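# The pinch-and-drop fault: your questions

I look after the hand-held grippers for Sestell's box-packing work at Tumside, and I keep getting the same messages about the September fault, so I've put my answers in one place. Shout if I've missed yours!

## What went wrong?

The fingers stopped letting go when they should. You'd squeeze the lever, pick up a jar, relax your hand and... nothing, the pads stayed shut for a second or two and then sprang open all at once. We lost a glass jar that way, and I got a nasty nip on the thumb (my own fault, more on that below).

## Which grippers had it?

Five of ours, all from the same Kultatov batch. If yours has a serial ending in 899 it's one of them, so please stop using it and hang it on the red hook. The older ones are fine.

## What caused it?

Grit in the finger pivots, mostly. Cardboard dust gets in there and mixes with the oil into a sort of grey paste, and I'd been oiling far too generously. The return spring was on the weak side as well, so it couldn't push through the muck.

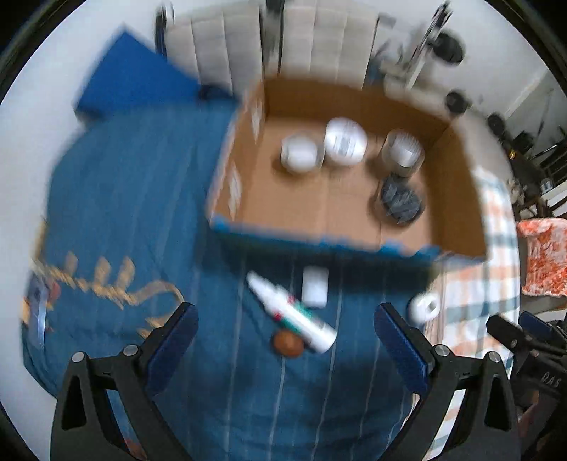

I did wonder about the blue pads at first, because they get tacky when they're warm, and I wasted most of an afternoon swapping them round. Made no difference at all. Once I'd cleaned the pivots and put in the stiffer spring, the sticking went away on three of the five. The other two are still in bits on my bench, sorry.

## Does it matter what I'm picking up?

A bit, yes. Wide round lids were the worst, as the fingers have to open so far to get either side of them. Small bottles hardly ever showed the fault, and that's why it took me so long to spot it. 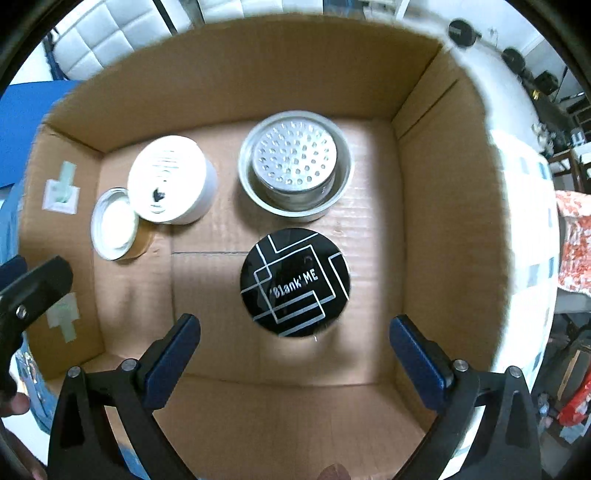
*Fingers either side of the black lid, with the steel cup further back in the box.*

## How did you hurt your thumb?

I reached between the fingers to free a stuck lid. Don't do that! Put the gripper down, let go of the lever, and work the fingers apart from the outside, near the pivots.

## Can I check mine before a session?

Please do. Open and close it 5 times with nothing in it. Both fingers should come back together, with no pause. If one lags, leave it for me.

## Are the recordings from that week any use?

Cha is the project to ask about that, as they keep the logs. I've marked the drops I know of, but there will be a few I missed.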